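Trovitz Community Help: Home Cooking

Lentil fritters absorb oil and turn heavy after resting

Posted by Kausar Shaikh
Saturday, February 21, 2026

I would be grateful for guidance on a recurring difficulty with lentil fritters made from split yellow moong. The lentils are soaked for 3 hours, drained in a sieve, and ground with green chilies, ginger and salt. Chopped onion and coriander are stirred in at the end. The first batch is light and crisp. When the same batter has been left on the counter for 27 minutes, which is the usual interval before my second batch, the fritters come out flat, dark and full of oil.

I have tried adding rice flour, two tablespoons at a time. The fritters hold their shape but become hard in the center. The oil is sunflower oil, and I do not have a thermometer. I should like to know whether the fault lies in the batter, in the oil, or in both.

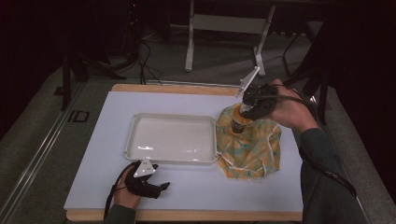
White tray and patterned cloth.

Reply from Danish Awan

The batter is the more likely cause. Salt draws water from the onion, and a batter that was thick when mixed becomes loose while it stands. Loose batter spreads in the oil and takes up more of it.

The following procedure is recommended.

Drain the soaked lentils for at least 20 minutes and shake the sieve several times. Grind them in small amounts without adding water. If the blades stop turning, scrape down the sides and continue. The paste should be slightly coarse.

Beat the plain paste by hand for 2 minutes. A small drop placed in a bowl of water should float. If it sinks, continue beating.

Divide the paste before seasoning. Add salt, onion, chilies and coriander only to the portion that is to be fried at once. The plain portion may be covered and kept in the refrigerator until the first batch is finished, then beaten again briefly.

Rice flour should be limited to one tablespoon per cup of soaked lentils. A larger amount produces the hard center described.

With regard to the oil, drop in a small piece of batter. It should rise steadily and bubble without browning at once. Allow the oil to recover between batches and do not crowd the pan.

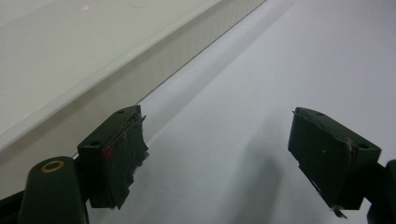 Khurram Qureshi wrote that dividing the paste had been sufficient in his own kitchen, but that he would not refrigerate it, as cold batter lowers the temperature of the oil. Members are advised that both practices are in common use. Where the paste has been chilled, it may stand at room temperature for a short time before frying, and fewer fritters should be placed in the pan.

Reply from Adeel Gilani

Use less onion. Also try chana dal instead, it is more forgiving. I add a pinch of baking soda but my mother does not approve of it.

Follow-up from Kausar Shaikh

Thank you for these replies. I divided the paste as advised and salted the second portion immediately before frying. The second batch was much closer to the first, although a little paler. I have not yet tried chana dal. Could Mr. Gilani state whether the soaking time should be changed?

Adeel Gilani

Yes, longer. Four hours at least, I usually leave it five.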